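Subject: Re: plush bag charms, how do you store and swap them?

Earlier in this thread a list member wrote:
> I have a drawer full of bag charms and they all tangle.
> Do you keep yours on the bag or put them away?
> And does anyone trust those cheap clips?

Oh, I have opinions on this one! I was up way too late in October sorting mine, and I've pretty much settled on keeping one charm on the bag and everything else put away. My current favorite is the fuzzy lime-green one, which I found at the Garomer craft fair for 6 dollars (I walked past the booth twice before I gave in). 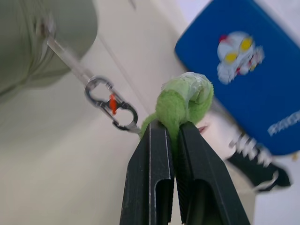 As for clips, I gave up on the plain split rings years ago because they murder my fingernails. I like the little figure-eight carabiners much better, two loops, one for the charm and one for the bag, and you can swap in a second. I bought a pack of 80 assorted clips from Huvico and I'm still working through it. Some have a stiff gate, so try each one before you hang anything you love on it.

Bows are another story. Mine has a red-and-white gingham one and I'm forever fussing with the knot. If the ends start to fray, dab on a tiny bit of clear nail polish and leave it overnight. And please don't put long fur in the dryer!! A soft toothbrush does the job fine.
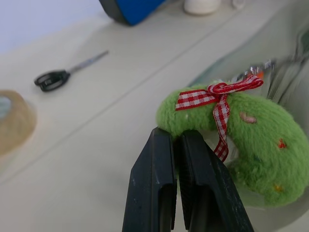

Several people on the Flalorine board swear by a drop of fabric glue behind the knot, and say they've never had to retie a bow after that. One of them also freezes her plush charms overnight before brushing, which she claims loosens the lint.

I might try the glue but I'm chicken, I like being able to change the ribbon at Christmas.

Back to the drawer question. Clear zip pouches, that's my whole system. I can see what's in them without dumping everything out, and straps go in folded so they don't wrap around their neighbors. The flat ones stack nicely too.

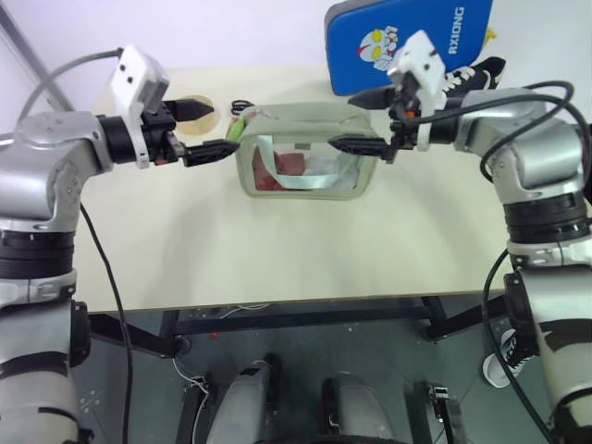 Clear pouch with a mint-green strap folded inside.

Anyway, if you want the same clips, tell me soon, I'm putting in another order and shipping is free over 300 pieces. Does anyone have a source for narrow gingham in green?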